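New evening course on network cabling and switching opens in Sedstead

Friday, July 15, 2022

A new evening course for people who look after small office networks will start at the Sedstead adult learning centre in September. The course is offered by Paltden, a training firm which until now has worked only with company clients. Registration opened this week.

The program has 54 hours of class time and is made for those who already know how to connect a computer to a network, but who have never planned one. Students will learn how to divide a network into smaller parts, how to choose and configure a switch, and how to label and test the cables in a wall cabinet. The last evenings are given to wireless coverage and to finding faults.

"Many people in our town got this job by accident," said Chantal Hawthorne, who will teach the course. "They were the person in the office who was good with the printer, and one day they were also responsible for the network. They have learned many things alone, but in no particular order."

Ms. Hawthorne worked for nine years at Zacharias, where she designed the networks of medical clinics and dental offices. Her colleague Gaétan Gosselin will lead the practical part on cabling.
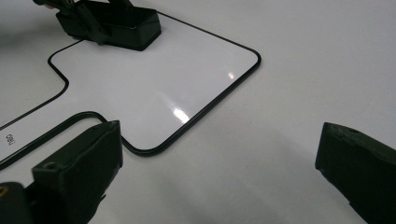
Do students need to bring their own equipment?

The centre will lend switches and cable testers during class hours, and students need only a laptop with a network port or an adapter. The equipment may not be taken home.

The fee is $300, with the course book included. A first version of the course was given in January to staff of the Gandotska library service, and Paltden made some changes after it. The part on addressing was moved nearer to the beginning, and the evening on the history of networking was removed. Trevor Melnyk, who took part in that first group, said he would have liked still more time on virtual networks.

"I understood it in the class, and then on Monday at my desk I did not understand it anymore," Mr. Melnyk said. "Now there are 2 evenings for this subject, and I think that is better."

The course does not lead to an industry certificate. Students who attend enough of the classes and complete a small design project will receive a letter from the centre. The project is a written plan for an office on two floors, with a drawing and a list of costs.

Registration is at the front desk of the centre or by telephone. Questions about the program can be sent to Marlene MacPherson at the centre's office, which is closed for the first week of August.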